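# Roltura Open Day

The **Roltura Open Day** is a yearly public demonstration of robotic disassembly and assembly held in Brarcombe. It is organized by Roltura, a workshop that develops methods for taking apart and repairing used electronic equipment with robot arms. During the event, the main hall of the workshop is open to visitors, and the work cells run in front of them at normal working speed. The open day is best known for its desktop computer demonstration, which has been part of the program since the second edition.

## Background

Roltura began as a small department of Engebretsen, a company that collected and resold office equipment. The department had the task to find out which steps of computer repair could be given to a machine. When Engebretsen moved its storage to another town, the department stayed in Brarcombe and became an independent workshop under its present name. It kept the old building, which before was used for drying timber and is still called the Kiln by people who live near.

The first open day took place in June and was meant mostly for neighbors, who had asked what was being done in the building at night. It was short, and only one work cell was shown. The arm moved plastic blocks from one tray to another. According to the workshop's own yearbook, many guests found this less interesting than the old timber rails in the floor, and it was decided that the following editions should show real equipment.

From the second edition the event was moved to autumn. The edition of 31 October 2018 was the largest up to that time, with 861 registered visitors, and it was the first one in which the gallery above the hall was also opened.

## Organization

The open day is divided into sessions, and each session admits a group of 16 people. A guide stays with the group from the entrance until the end of the tour. Sessions are free of charge, but a place must be reserved in advance. School classes can reserve the morning sessions before these are offered to the general public.

Visitors stand behind a painted yellow line during the demonstrations. Children under the age of 7 are admitted only to the gallery, from where the whole hall can be seen through glass. Coats and bags are left at the entrance, as long straps were a problem in one of the early editions.

The route through the hall has been changed several times. At present it begins with the sorting area, continues to the work cells and ends in the former drying chamber, where a table with opened equipment is prepared for visitors who want to try a screwdriver themselves.

## Computer demonstration

The computer demonstration is the central part of each session. It takes place at an aluminum bench equipped with two robot arms. A used office computer of the tower type is laid on its side and opened, so that the parts can be reached from above. This position was chosen after tests with standing computers, in which the case moved too easily when a part was pulled.

Next to the computer is a fixture plate. The plate is made by 3D printing, and it has posts and slots which serve to hold parts and small aids in a known place. The arm can find them there without searching, and the guide usually explains that a good fixture saves more time than a fast arm.

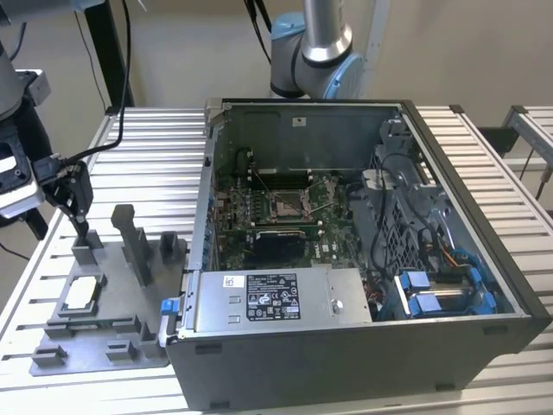 *An opened desktop tower beside the 3D-printed fixture plate. The fingertips of the black gripper touch the small holder on the plate.*

The computers used for the demonstration are ordinary office models. They are preferred because many of their parts are held by latches and levers, for which no tool is needed. On the computer in the photograph, such details include the blue release latch at the end of the power supply and the raised metal lever of the empty CPU socket. The two drive carriers are blue as well. Guides often use these colors to help the visitors find the parts that a person would touch during a repair.

A full session at the bench consists of a spoken introduction, a slow run and a normal run. In the slow run the guide stops the arm at chosen points and answers questions. In the normal run the arm is not stopped unless there is a fault. Faults are not hidden from the public. If a part is not gripped correctly, the operator explains the error message and shows how the program is started again from the last safe position.

Cables are considered the most difficult subject of the demonstration. A cable does not keep its shape when it is touched, and its position is different in every computer, even when two computers are of the same model. For this reason the work on cables is discussed by the guide with the help of a separate opened case, and visitors may compare how they would do it by hand.

## Software

The arms are controlled with Flamutance, a program written in the workshop. It stores each task as a list of short movements, and an operator can change the order of the movements without writing code. The version shown to the public has a large display, on which the name of the current movement appears in plain words. This was added after visitors complained that they could not tell whether an arm was waiting or had stopped.

Flamutance was at first used only for sorting screws. The part of the program which deals with fixtures was written later, and it is maintained separately. A printed booklet about it is sold at the entrance during the open day.

## Other parts of the program

Besides the computer demonstration, the open day usually includes the following:

- a tour of the sorting area, where incoming equipment is weighed and labeled
- a short talk on the design and printing of fixtures
- a repair table for small household devices brought by visitors
- an exhibition of old grippers, most of which are no longer in use

The talk on fixtures lasts some 8 minutes and is repeated during the day. The repair table does not accept devices with damaged batteries.

## Reception

Local response to the event has been mostly friendly. The town newsletter of Brarcombe wrote that the demonstration was "slower than expected and more interesting for it." Teachers have praised the slow run in particular, as pupils can ask a question while the arm is still in the position which they ask about.

Criticism has concerned the noise of the compressor and the small number of places in the afternoon. The compressor was later moved to a shed behind the building. The number of places was not changed, because the space behind the yellow line does not allow larger groups.

## See also

- Disassembly
- Fixture (tool)
- Robot end effector
- Computer recycling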